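Buns go flat and soggy on the bottom in my electric steamer, what am I doing wrong?

mangundap20

I make steamed buns most Sundays in a stainless pot with a tray full of little holes. They look lovely with the lid on, then the bottoms turn to glue once they're on the plate! I've been leaving them in for 20 minutes.
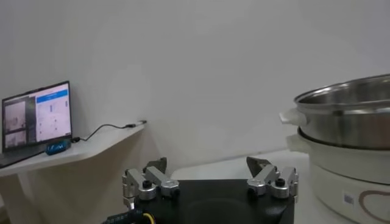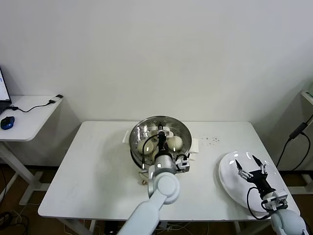

Clakness

Sounds like drips to me. Wrap the lid in a dish towel, and when the time's up, crack it open and wait a few minutes before you lift anything out. Little squares of parchment underneath help too (I cut mine the night before).

Grinthorpe Kitchen

Less water. Mine did the same until May, when I quit filling it so high.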